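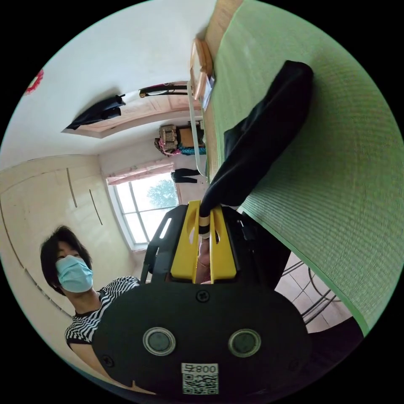

A gripper in use in a bedroom, holding a long black fabric item. The label on the body reads 008号.

Household Handling Study: Frequently Asked Questions

Last updated: Mon 3 June
Reading time: 7 minutes

This page answers the questions most often put to the Ceketus laboratory about its study of household handling. It covers the method, the results so far and the conditions under which the recordings may be used. Readers who wish to take part should also read the participant information sheet, which takes precedence over this page wherever the two differ.

What is the study trying to find out?

The study asks whether a robot arm can learn to handle clothing and bedding from recordings made by people in their own homes, without the robot being present when the recordings are made. Cloth is difficult for robots. A cup keeps its shape when it is lifted, whereas a garment folds, stretches and hides parts of itself. Most earlier work in our laboratory used a single table, a single camera position and a small set of towels. Policies trained in that way performed well at the table and poorly elsewhere.

How are the recordings made?

A participant holds a gripper by its handle and carries out an ordinary task with it, such as picking a garment up from a bed and placing it on a shelf. A wide-angle camera on the tool records the fingers, the item being held and much of the room. The path of the tool is worked out afterwards from the video. The robot is then trained to produce the same movements from the same kind of view.

Why is the picture so strongly curved?

The lens takes in a very wide field, and straight walls and ceilings therefore appear bent. The recordings are not straightened before training. We tested straightened images in November and found that the loss of the outer part of the view did more harm than the bending. The outer part often contains fixed features, such as a window or the edge of a door, which help in working out where the tool is.

Is the same camera used on the robot?

Yes. The robot carries the same model of camera, mounted at the same distance from the fingertips. Before each trial the two views are compared using a printed test card. If the fingertips do not appear in the same place in both views, the mount is adjusted and the comparison is repeated.

What tasks are included?

The first release, known as Samosa, contains four tasks: lifting a single garment from a flat surface, moving a garment from one surface to another, hanging a garment over a rail, and folding a garment once. The second release, Sodura, will add pillowcases and sheets. Buttons and zips are outside the scope of both releases.

How large is the first release?

Samosa contains recordings from 15 homes. Each home contributed 100 accepted recordings, divided equally among the four tasks. A recording is accepted if the tool's path can be recovered from start to finish and the task is completed without the free hand touching the garment. Recordings which do not meet these conditions are kept separately and are not used for training.

Why not record everything in the laboratory?

The laboratory is tidy, evenly lit and always the same. Homes are none of these things. A bedroom may have bright daylight coming through a window, garments on hangers, patterned fabrics and dark items held in front of dark furniture. A policy which has met such conditions in training is less likely to be confused by them later. Participants are asked not to tidy the room before recording.

What have the results shown?

The trained policy was tested on a robot arm in rooms which had not been used for recording. There were 248 trials across the four tasks, and the results differed considerably between tasks. Lifting and moving were reliable for shirts and towels. Hanging over a rail was less so, chiefly where the garment was long and its lower end caught on something during the movement. Single folds were the weakest result and should be regarded as unsolved.

The clearest finding concerns the number of homes. When the total number of recordings was held constant, a policy trained on recordings from many homes did better in a new room than one trained on recordings from a few. Adding further recordings from a home already in the set brought little improvement.

Does the colour of the garment matter?

It does. Black and very dark garments gave the policy the most trouble. Folds are hard to distinguish in dark cloth, and the black parts of the tool can be difficult to separate from it in poor light. The bright yellow fingers help in this respect, as they remain easy to find against most fabrics. Earlier fingers were grey and were withdrawn. We have asked participants in the second round to record a larger share of dark clothing.

What happens with long items such as trousers?

Long items are held at one point only, and the rest hangs or rests wherever it falls. Participants solve this without thinking, usually by raising the tool or turning the wrist. The policy copies the raising quite well. It copies the turning less well, and this accounts for many of the failed rail trials. A second arm would help, but two-handed work has been left for a later study.

Why does each gripper carry a number?

Small differences between tools affect the recordings. The fingers may close slightly further on one than on another, and each camera has its own calibration. The number and the code on the sticker allow every recording to be matched to the calibration file for that tool. Participants should not remove or cover the sticker. If it becomes unreadable, the tool must be returned for relabelling before further use.

Must participants use a particular hand?

Either hand may be used, but the choice should be kept for the whole session and entered on the session form. Rings and watches may be worn provided that they do not rub against the handle or prevent the fingers from closing fully.

How long is a session?

A session is divided into blocks of 10 recordings, with a rest after each block. The tool is heavier than it looks and the wrist tires before the participant notices. Tired movements are slower and less steady, and they are a poor guide for the robot. Participants may end a session at any point, and the blocks already completed will still be counted.

Are people visible in the recordings?

They may be. The view is wide enough to include the participant and anyone else in the room. Every person who may appear must give written consent before recording begins. Participants may cover their faces if they prefer. In the released data, faces are blurred by software and the result is checked by a member of staff. Sound is not recorded.

What about personal belongings in the room?

Participants are advised to put away letters, family photographs and screens. After the session they may review all recordings and withdraw any of them without giving a reason. Requests made after publication will be honoured in the next version of the release, although copies already downloaded by others cannot be recalled.

May the recordings be used by other groups?

Samosa is available to universities and non-profit bodies under a research licence. Commercial use requires a separate agreement. Users may not attempt to identify any person or address. Work which relies on the recordings should cite the release by name and version, and should state which homes were held back for testing, so that results can be compared fairly.

Can the design of the gripper be obtained?

Drawings of the fingers and the handle are supplied with the licence. The body is made for us by Ruotsalainen and is not covered by it. Groups which build their own body should expect to repeat the calibration and should not assume that a policy trained on our recordings will transfer without further work.

When will the second release be available?

Recording for Sodura is in progress. The release will follow once the consent review and the blurring checks have been completed for every home. No date will be announced before then. Licence holders for Samosa will be informed by post and need not apply again.

Related items

Participant information sheet
Samosa: licence terms and application form
Calibration procedure for hand-held grippers
Sodura: notes on the handling of pillowcases and sheets
Withdrawing a recording: how to make a request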